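De: Remzi Kurtuluş
Para: lista de manipulación bimanual
Asunto: Re: Paradas de protección en la celda Tivport

El 10 de agosto de 2022, Ilgın Başaran escribió:
> Tenemos otra vez paradas de protección en la tarea del recipiente
> rosa. El brazo derecho se detiene con la tapa en la pinza y el log
> solo da el código 743. ¿Le ha pasado a alguien más? Alper cree que
> es el límite de fuerza, pero con 28 N no debería saltar.

Hola, Ilgın:

Sí, nos ha pasado lo mismo. He revisado los registros con Hüsnü Uysal y creo que son dos problemas distintos que acaban en el mismo código. Los separo porque el arreglo no es el mismo.

1. Tapa inclinada sobre el recipiente

La pinza derecha coge la tapa blanca por el borde. Si la tapa queda ladeada y toca la pared del recipiente, el controlador ve un par lateral en la muñeca y para. El umbral de 28 N es vertical; el lateral va aparte y en la configuración de Bucur viene en 6 N. Mirad ese valor antes de tocar nada más.

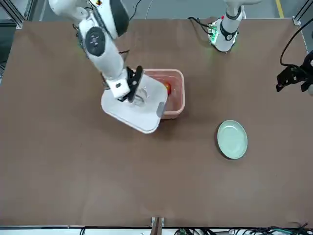 2. Los dos brazos con carga a la vez

Es el que más me preocupa. Con la fuente de cristal en la pinza derecha y el plato verde en la izquierda, una parada de protección deja los dos objetos sujetos en el aire. Hasta ahí, bien. El fallo viene al rearmar: el script de Drosard manda abrir las pinzas antes de comprobar si hay algo agarrado. A nosotros se nos cayó una fuente así en enero. No hubo heridos, pero Taner Altıntaş tenía la mano a un palmo.

Además, en esta variante el recipiente lleva agua y hay cables junto al borde delantero de la mesa. Si se vuelca, el agua puede llegar hasta ellos.
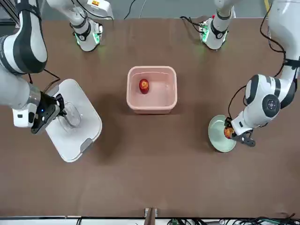 Fuente en la pinza derecha, plato en la izquierda y recipiente con agua entre los dos brazos.

Mientras no haya parche, lo que hacemos aquí:

- Rearme solo en modo manual, con el script desactivado.
- Retirar primero la fuente – una persona la sostiene y otra abre la pinza.
- Espera de 1000 ms entre el rearme de un brazo y el del otro.

Alper, ¿puedes mandar el log completo y la versión del firmware? Con el código suelto no se distingue un caso del otro.

Un saludo,
Remzi

Contacto con los administradores de la lista | © Jorico | Volver arriba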